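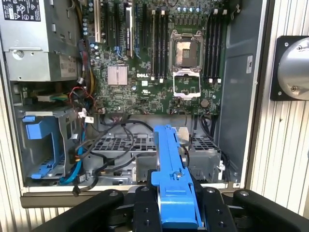
An open Dell desktop computer with its CPU socket empty.

Print this article | E-mail to a friend
Reading time: 3 minutes

The town of Prilbridge has eaten milk pudding for breakfast since 1898, the year the Pumlow dairy opened its counter on the market square. The pudding is made of whole milk, rice flour and sugar, and it is served cold in a shallow dish with the browned side up.

Tatlı, the restaurant that now occupies the dairy's ground floor, prepares 50 dishes each morning. The milk is simmered for three hours in wide copper pans – the originals, retinned every August – and stirred by hand until it coats the spoon. A dusting of cinnamon is offered but seldom accepted by older customers.

The bakery at Putow supplies the sesame rings eaten alongside. They are best torn and dipped while the crust is still warm. Service begins at seven and ends when the last dish is sold.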